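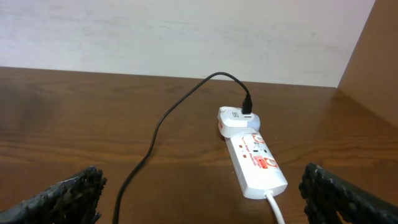

Sharing a charging bench with robot arms: tips from the day shift

2 comments | 931 shares

When Tredwood put arms on the charging bench, we were told the dull part of the job would go away. The dull part was plugging in phones. What we have now is a bench where plugging in is done by machine and everything around it is done by us, with less room to do it in. Maybe that balance will shift. Until it does, these are the habits that have kept our tempers in one piece.

Clear the table first, and I mean clear. One phone, one cable, one strip. Mugs, label rolls and the good screwdriver go on the shelf behind you. I used to work with all of it within reach, and I miss that, but reaching across an arm to get a pen is a bad habit to start.

Run the strip's own cord toward the edge where nobody stands. If it has to pass near the base of an arm, give it slack and look at it again after lunch.

Leave the charging cable some wander. A tight cable pulls the phone around when it gets touched, and a coil catches on things. Loose bends lying flat on the wood work best for us. Thin black cable on brown wood is easy to see, so don't swap it for a brown one because it looks tidier (someone at our Stengate site did).

Keep one adapter seated in the strip and leave it there. Pulling adapters in and out all day loosens the sockets, and a bulky one tends to crowd its neighbor. Use the end socket if you can.

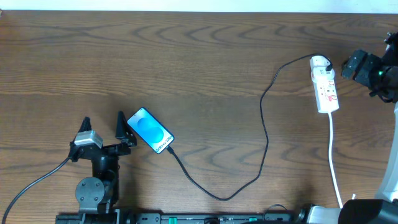
Sachiko Hoshino
Bench lead, returns and charging, Tredwood

Wake the screen before you walk off. A lit phone can be read from your chair. On a Galaxy S25 with the name showing on the screen, you know which handset is down without picking it up. A dark one tells you nothing, and you will get up to check it, and there goes your saved time.

Find the stop button before you need it. Ours was mounted by the installer from Goson on the far side of the bench, where a left-handed person can't get to it sitting down. We asked for a second one. It came in November, after a fair amount of email.

Wipe the table with a dry cloth. Anything wet stays away from the strip, obviously, and a glossy finish throws light back at you late in the day. We drop the blind at 3.

Write down what you fix by hand. This is the tip I care about most. The sales sheet talked about 2,000 phones a week. It had no line for the person who straightens a cable, turns a phone the right way up or goes hunting for the one with lint in its port. If you don't log those minutes, somebody upstairs will decide they don't exist, and then your hours get looked at. We keep a paper pad next to the chair and hand the pages in on Wednesday.

Ask who gets trained. At our place two people were shown how to restart the arms and the rest were told to fetch them. That works fine until both are at Okabe for the day. Push for everyone on the bench to learn it, and push for it to show up in their pay grade – I'm still pushing.

I do like that my wrists hurt less. Bending over a strip all day is no joy, and I wouldn't fight to get it back. But I was promised more interesting work in exchange, and so far the interesting work has mostly been watching.

Share this page | 2 comments

Contact the bench tips page | Copyright Tredwood | Back to top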